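Ticket: Işık wrap dress, dye transfer and wrong size label
Store: Nestico online
Opened by: Gönül Akyol
Handled by: Chiến Đỗ, customer care
Status: waiting on supplier

Customer message, 9:40 am

I bought two Işık wrap dresses in August, one rust and one navy, both marked medium. The rust one is fine. The navy one leaves color on everything. After one afternoon it had marked my slip, the lining of a cream jacket and the strap of my bag. I washed it by itself on cold before wearing it, as the care label says. The navy one is also tighter across the shoulders and the sleeves stop well above my wrist. I would like to keep it if the color can be fixed. If it can't, I want a refund.

Reply, 11:15 am

Thank you for the details. Please check the small white tag in the left side seam, under the care label. It has a batch number on it. Please also rub a damp white cloth on the inside of the hem for a few seconds and tell me if any color comes off. Do not put the dress in the dryer in the meantime.

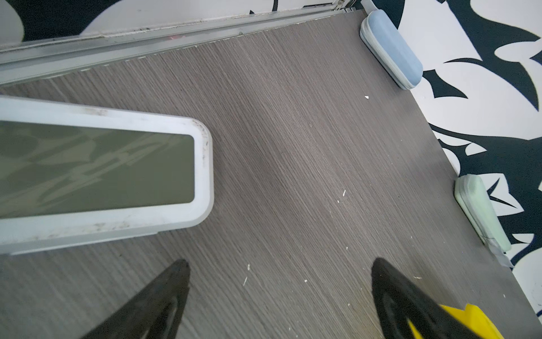

Customer message, 1:05 pm

The batch number is 81. The cloth came away blue, and it did the same with a dry cloth, only lighter. I laid the two dresses on top of each other and the navy one is narrower at the shoulders and shorter in the sleeve. The hem length matches.

Log note, 1:30 pm, CĐ

Batch 81 was sewn by Hallholm. The rust dress comes from Mivar, who use the older pattern. Five other customers have written in about navy from batch 81, all for color. This is the first one to mention fit. Asked Hallholm for the size sheet and the dye test.

Steps given to customer

1. Soak the dress alone in cold water with a cup of white vinegar for an hour, then rinse until the water runs clear. This helps with loose dye on the surface but may not cure it.

2. Dry flat in the shade and repeat the cloth test on the same part of the hem.

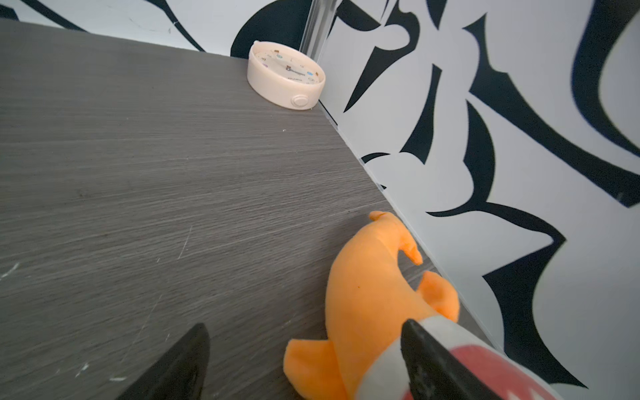

3. If color still comes off, stop there and use the prepaid return label. No need to soak it a second time.

4. For the cream jacket, do not use bleach. Take it to a dry cleaner and send us the receipt.

Customer message, 4:50 pm (next day)

Soaked and dried. Still blue on the cloth, a bit less than before. I am sending it back. Can I get a large from Mivar in navy?

Reply, 5:10 pm

Refund approved on receipt of the dress. Navy from Mivar is out of stock in large. I have put you on the list and will write when it comes in. Leaving this ticket open until Hallholm sends the size sheet.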